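Clorkeck Path Project — progress update
Posted 7/14/21 by the path project coordinator
3 comments | 24 shares

Hi everyone at the Saremon fund, and thanks for being so patient with me on this one! I know you wanted it before the end of the quarter, but the gravel quote from Clollby came in late and I didn't want to send you half a budget.

So, the walking path. We've spent $450 of the small works money so far, mostly on stone for the shoulder and a rented tamper (which weighs a ton, my arms are still sore). The asphalt is old and a bit patchy, but the folks from Sundaram walked it with me and think it'll hold up fine for a few more years. I'd much sooner put your money into the edges, where strollers and bikes keep dropping off the side. 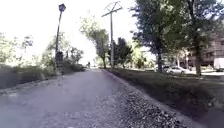 Will the path have to close while the work is going on? Only the stretch we're working on, and only on weekday mornings — the rest stays open the whole time.

Next up is the grass side. The lawn comes down toward the path and after a big rain we get mud over the gravel, so I'd like to put in 200 feet of shallow drain before the fall. I've asked for two prices and should have both in August. The trees need a trim too, but that's coming out of the parks budget and not yours.

One thing I'm still chasing is the permit for the bench. I've left two messages and will try again after lunch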